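Zivonbridge Repair and Reuse Programme
Progress report to the funder, second period, ending December

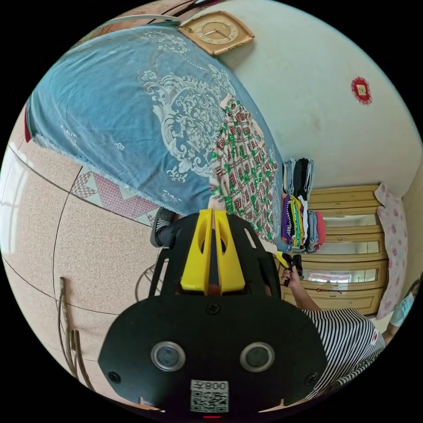 Figure 1. Hand-held gripper with yellow fingers, label 008.

1. Summary

The programme collects small household electrical goods at the Zivonbridge and Loltham sites, tests them, repairs those that can be put back into safe use and passes the remainder to the Jitaru recycling depot. Work in this period concentrated on bringing the Loltham site into full operation and on clearing the backlog of untested kettles and toasters carried over from the first period. The collection target of 1000 items was met before the end of November. The repair target was missed by 123 items. The shortfall is explained in section 3.

2. Collection

Collection at Zivonbridge continued on the existing timetable. Loltham opened to the public at the start of the period, with reduced hours until the electrical supply to the rear workshop had been upgraded. The upgrade was finished in October and the site now keeps the same hours as Zivonbridge.

Donated goods are logged on arrival by type, maker, age where known, and reported fault. The fault field was left blank on too many records in the first period. The intake form has been shortened and the fault question moved to the top. Completion has improved at both sites, although entries such as "broken" or "does not go" are still accepted and are of little use to the bench.

Microwave ovens are no longer taken. They occupied a large share of the shelving, and few passed the leakage test after repair.

3. Repair and testing

Repairs at Zivonbridge ran to plan. At Loltham the bench was out of use for 19 working days while the supply was being upgraded, and this accounts for most of the missed target. The rest is due to slow delivery of heating elements and thermostats. Orders placed with the original supplier in August were filled only in part. A second supplier, Veveo, has been approved and the first consignment has been checked and put into stock.

All repaired items receive an earth continuity test, an insulation resistance test and a functional test before release. The insulation tester at Zivonbridge was found to be reading high at its yearly calibration. Items tested on it since the previous check and still in store were tested again on the Loltham instrument, and 2 were withdrawn. The tester has been replaced. Calibration will now take place every six months.

4. Distribution

Repaired goods were passed to housing support services in both towns against written requests. Demand was highest for kettles, fan heaters and slow cookers. Vacuum cleaners moved slowly and stock is now higher than the store was laid out to hold. Intake of vacuum cleaners will be limited until it falls.

5. Spending

Spending on staff and rent was in line with the budget. Spending on parts was under budget because of the unfilled orders, and the balance will be needed in the next period. The cost of the replacement tester was met from the equipment line. No transfer between budget headings is requested.

6. Next period

The outstanding repairs will be added to the target for the next period. Work planned at Loltham includes extra shelving, a second test position and a separate cage for items awaiting parts. The agreement with the Jitaru depot expires in March and revised terms have been asked for. A draft will be sent to the funder for comment before signature.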